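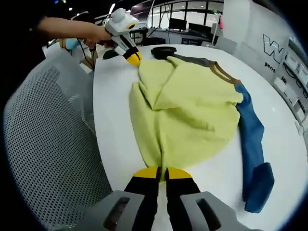
Applications for the Stalley Winter Jazz Residency close at 11 pm on Thursday, and the technical requirements have changed from last season. Each ensemble must now submit a stage plot, an input list and a set list with durations, in that order, as a single file. The stage plot should be drawn from the audience's point of view, with stage left and stage right labelled. Players' positions are to be marked in colour, and colours need to be far enough apart to survive a poor printout: the yellow-green of the sweater on the table and the blue of its sleeve would be a workable pair, whereas two blues would not. Power requirements go on the same page.

The residency runs for four weeks in August at the Crenshaw Room, with two sets nightly. The room seats 12 tables on the floor and a further row along the rail. The stage measures five metres by three and a half, which will take a septet with upright piano if the drum kit is a four-piece. Larger groups may apply but should nominate a reduced line-up for the second set, when the front riser is removed.

The house piano was regulated in autumn and will be tuned to A440 before the first set each night. Requests for A442 can't be accommodated. The bass amplifier is a single 15-inch combo with a DI output taken post-EQ; players who prefer a pre-EQ signal should bring their own DI box. Vocal microphones are supplied. Horn players will share two condensers on a common stand unless the input list specifies individual microphones, and the desk is limited to 16 channels in total.

Sets are 50 minutes. Overruns in the first set are deducted from the second. Ensembles performing original work should list the composer and arranger of every piece, including contrafacts, so that the performance returns can be lodged correctly. Last season's returns covered 1178 individual performances of works, of which 11 were held up by missing arranger credits.

The fee is $4000 per ensemble per week, paid in two instalments. It includes one afternoon rehearsal call and one workshop with the students of the Custham rhythm section program. Travel is not included. Interstate groups may apply separately to the Climent Fund, which has its own form and its own closing date.

Recordings submitted in support of an application should be unedited and no older than two years. Live recordings are preferred. One ballad, one medium swing and one piece of the ensemble's choosing are sufficient.

Questions about the stage, backline or channel list should go to Myrtle Thibodeaux at the Stalley office. Load-in times will be sent to successful applicants with their contracts.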